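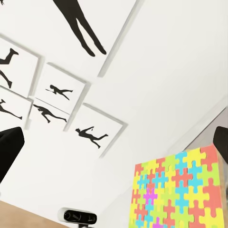
4.3 Bilderrahmen an der Wand befestigen

Dieser Abschnitt gilt für die Schienenmontage mit dem System Stusitz in Wohn- und Büroräumen. Für Montage auf Gipskarton siehe 4.5.

1. Oberkante der Rahmengruppe festlegen und mit Bleistift anzeichnen.
2. Linie mit der Wasserwaage übertragen. Bohrpunkte im Abstand von 40 cm markieren.
3. Wand im Bohrbereich mit einem Leitungssucher prüfen.

VORSICHT: Nicht senkrecht oder waagerecht neben Steckdosen und Schaltern bohren. Lebensgefahr durch Stromschlag.

4. Löcher bohren, Bohrmehl absaugen, Dübel bündig einsetzen.
5. Schiene ansetzen und die Schrauben zunächst nur lose eindrehen. Schiene ausrichten, dann von der Mitte nach außen festziehen.
6. Seile einhängen und auf die gewünschte Länge kürzen.
7. Haken aufschieben und Rahmen einhängen. Abstand zwischen benachbarten Rahmen: mindestens 2 cm.

Hinweis: Jeder Haken trägt höchstens 15 kg. Rahmen mit Glasfront grundsätzlich an zwei Haken aufhängen.

Hinweis: Bei Altbauputz kann der Dübel mitdrehen. In diesem Fall das Loch mit Injektionsmörtel verfüllen und die Aushärtezeit auf der Kartusche beachten.

8. Sitz der Haken nach 24 Stunden kontrollieren und bei Bedarf nachstellen.

Ersatzhaken sind unter der Bestellnummer 256 erhältlich. Reinigung der Schiene: siehe 6.1.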